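오탈자는 왜 인쇄소에서 돌아와야 보이는가
발표자 노트 (화면에 띄우지 말 것. 작년에 띄웠음.)

발표 20분, 질문은 남는 시간에. 시간이 남은 적은 없음.

슬라이드 1. 제목
인사하고 바로 시작. 마이크 테스트 농담 하지 말기. 제목에 오탈자가 있는지 찾는 분들이 벌써 보일 텐데, 네 번 확인했으니 없다고 말해 둔다. 있으면 쉬는 시간에 조용히 알려 달라고 부탁.

슬라이드 2. 하는 일
저는 Feletti에서 상품 카탈로그와 사용 설명서를 교정합니다. 소설 교정 보는 분들은 문장의 호흡을 고민하신다는데, 저는 주로 하이픈의 길이를 고민합니다. 제가 본 책 중에 제일 두꺼운 것은 Sturkel 종합 카탈로그, 976쪽입니다. 줄거리는 없고 등장인물은 전부 나사입니다.
(웃음이 안 나오면 그냥 넘어갈 것. 나사 이야기를 보충 설명하지 말 것.)

슬라이드 3. 사고 경위
그 카탈로그의 뒤표지에서 회사 이름이 틀렸습니다. 본문은 멀쩡했습니다. 612라고 적을 것을 621로 적은 품번 하나까지 다 잡아 놓고, 손바닥만 한 글자로 박힌 Sturkle을 그대로 보냈습니다. 교정지에는 제 서명이 있습니다. 글씨가 아주 반듯합니다.
여기서 물 한 모금. 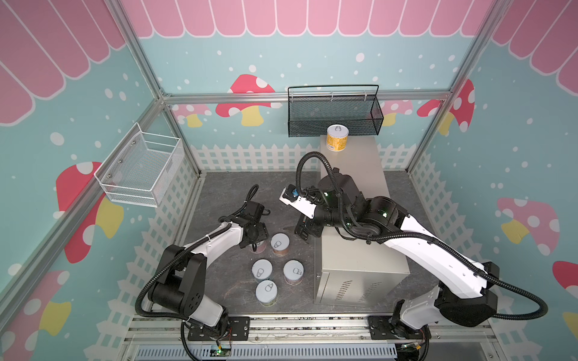
그때 제가 배운 것은 큰 글자일수록 안 읽는다는 사실입니다. 본문을 볼 때는 읽습니다. 제목을 볼 때는 알아봅니다. 알아보는 것과 읽는 것은 다른 작업이고, 알아보는 쪽이 훨씬 빠르고 기분도 좋습니다. 그래서 표지, 장 제목, 면주, 도표 제목, 판권면은 따로 출력해서 따로 봅니다. 같은 날 보면 소용이 없어서 다음 날 오전에 봅니다.
강조할 것: 판권면. 판권면은 다들 남이 봤을 거라고 믿는 곳이다. 저희 판권면에는 3년 전에 이사 나온 주소가 두 판 연속으로 실렸고, 우편물은 지금도 가끔 그리로 갑니다.

슬라이드 4. 교정 순서
많은 회사가 초교, 재교, 삼교를 처음부터 끝까지 같은 방식으로 돌립니다. 돌릴수록 눈이 익어서 삼교쯤 되면 원고를 외웁니다. 외운 원고에서는 아무것도 안 보입니다.
우리 팀이 바꾼 순서:
초교는 내용. 말이 되는지만 본다.
재교는 숫자와 단위만. 글은 읽지 않는다.
삼교는 뒤에서 앞으로. 쪽 단위로 거꾸로 넘긴다.
거꾸로 보기는 처음에 다들 싫어합니다. 저도 싫어합니다. Teshome 주방용품 설명서를 거꾸로 보다가 "뚜껑을 닫은 후 뚜껑을 닫으십시오"를 찾았습니다. 앞에서부터 세 번 읽은 문장이었습니다.

슬라이드 5. 자동 검사
Trurkex 이야기를 피할 수 없는데, 우리는 이걸 씁니다. 맞춤법도 잡고 띄어쓰기도 잡습니다. 고객사 이름을 전부 외래어 표기 오류로 잡기도 합니다. 처음 돌린 날 경고가 너무 많아서 팀 전체가 '모두 무시' 단추의 위치를 외웠습니다. 손이 먼저 갑니다.
그래서 규칙을 하나 만들었습니다. '모두 무시'를 누르려면 무시한 항목을 종이에 손으로 적는다. 항목 수가 한 달 만에 눈에 띄게 줄었는데, 글이 좋아진 건지 손목이 아팠던 건지는 모릅니다. 질문 나오면 이 부분은 솔직하게 모른다고 답할 것.
도구가 못 잡는 것도 말해 주기. '결재'와 '결제'는 둘 다 맞는 말이라 문맥에 따라 지나갑니다. '상하 조절'이 '상하조 절'로 줄바꿈된 것은 아예 오류로 치지 않습니다. 고객은 전화로 칩니다.

슬라이드 6. 마감
8월이 제일 바쁩니다. 가을 카탈로그가 한꺼번에 들어오고, 디자이너는 휴가를 가고, 고객사 담당자는 휴가지에서 전화로 수정을 불러 줍니다. 전화로 받은 수정은 반드시 글로 다시 보내 확인받습니다. "빨간 거 말고 좀 더 빨간 거"라는 수정 사항을 저는 지금도 보관하고 있습니다.
인쇄 넘기기 전에 24시간을 비워 두는 것이 원칙입니다. 원칙이라고 부르는 이유는 지켜진 적이 드물기 때문입니다. 그래도 일정표에는 적어 둡니다. 적어 두면 반나절은 남고, 적지 않으면 점심시간도 안 남습니다.

슬라이드 7. 소개와 연락처

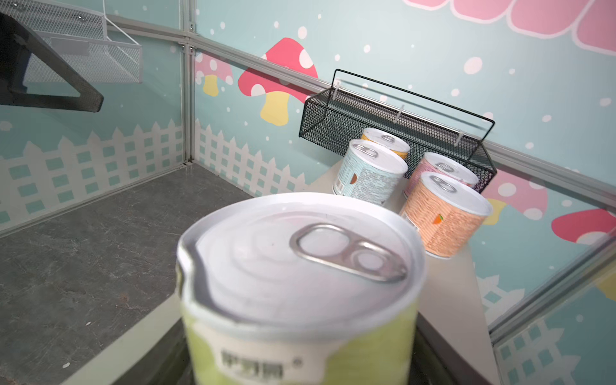 표은결
Feletti 편집팀 교정 담당
교정지 견본이 필요한 분은 발표 후 앞자리로 와 주세요

연락처는 오래 띄워 둘 것. 사진 찍는 분들이 있다. 메일 주소는 어제 직접 보내 보고 확인했음.

슬라이드 8. 오류를 발견했을 때
이미 찍혔다면 어떻게 하느냐는 질문을 늘 받습니다. 순서가 있습니다. 먼저 고객사에 전화합니다. 메일부터 쓰면 문장을 다듬느라 오전이 갑니다. 사과문의 교정까지 보고 있는 자신을 발견하면 늦은 겁니다.
그다음은 등급입니다. 가격, 안전 문구, 회사 이름은 1등급으로 다시 찍거나 스티커를 붙입니다. 나머지는 2등급이고 정오표로 갑니다. 스티커를 우습게 보는 분들이 계신데, Sturkel 뒤표지는 스티커로 살았습니다. 붙이는 작업에 저도 참여했습니다. 스티커 시안의 교정은 제가 안 봤습니다. 못 보게 하더군요.
정오표에도 오탈자가 날 수 있습니다. 우리 팀의 정오표에 대한 정오표는 아직 한 장뿐입니다.

슬라이드 9. 내일 해 볼 것
시간 없으면 이 장만 하고 끝내도 됨.
표지와 판권면을 따로 뽑아서 소리 내어 읽어 보세요. 회사 이름은 한 글자씩 짚으면서. 옆자리에서 쳐다보면 계속 읽으시면 됩니다. 전화번호가 실려 있으면 걸어 보세요. 저는 한 번 치과가 받았습니다.

질문 시간
예상 질문: 외주를 주면 낫지 않나. 답: 낫다. 단, 외주처에 최신본을 보냈을 때.
예상 질문: 화면으로 봐도 되나. 답: 된다. 숫자와 단위는 종이로 본다고 덧붙일 것.
배포 자료 2쪽 표의 셋째 줄 '띄어쓰기'가 붙어 있음. 누가 물으면 인정.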